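4.2 Photometric calibration of the Kesard field

Exposures of the Kesard field were reduced with the Hollier pipeline. Flat fields were taken at dusk, and 21 frames with visible cloud were dropped before stacking. The final catalog holds 441 background stars, of which 89 lie behind the densest part of the dark nebula.

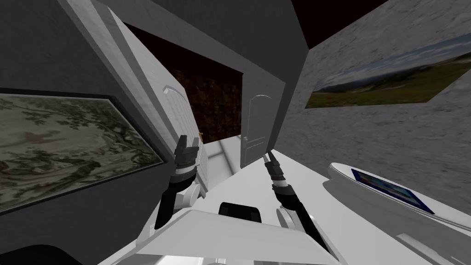 Chak-lun Chu objected that stars near the nebula's edge could be foreground objects, which would bias the extinction low. We therefore repeated the fit without them. The slope changed by less than its formal error.

Star counts were binned on a regular grid and smoothed with a Gaussian kernel. Bins with fewer than 5 stars were merged with their neighbors. 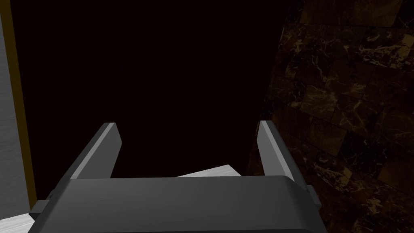 4.3 Extinction map

Reddening was converted to visual extinction with a single dust law — a simplification in the core, where grains are likely larger. The map peaks slightly south of the Skavton submillimeter source.

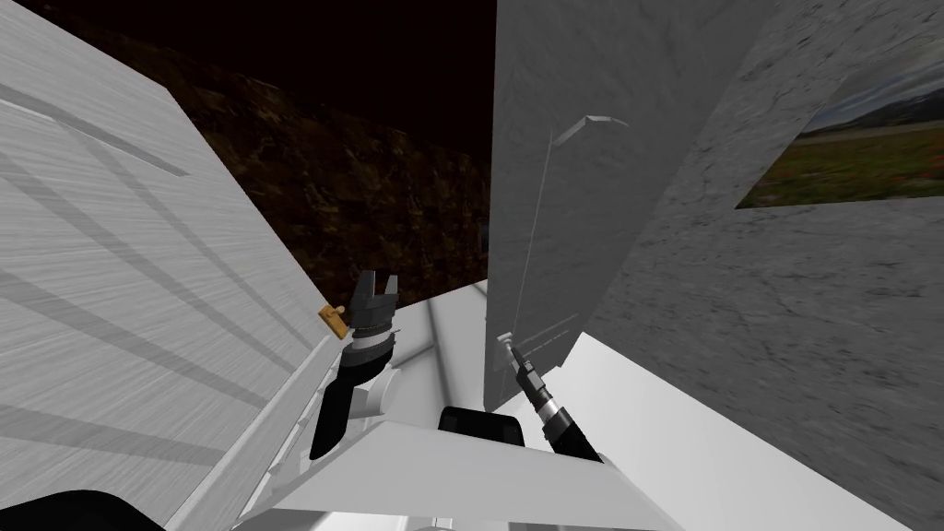
The offset is smaller than the smoothing kernel and we do not interpret it further. We also fitted extinction against radius; the profile is flat inside the core and falls steeply beyond it.
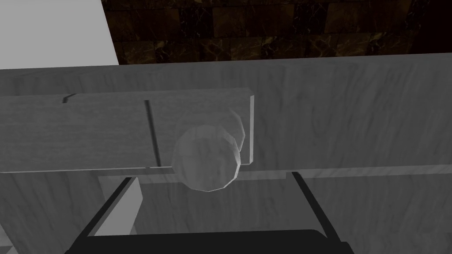

Carola Engelhardt
Corresponding author, Timmermans Observatory

The outer profile is sensitive to the assumed sky level. Deeper near-infrared exposures, planned for September, should extend the star counts into the core.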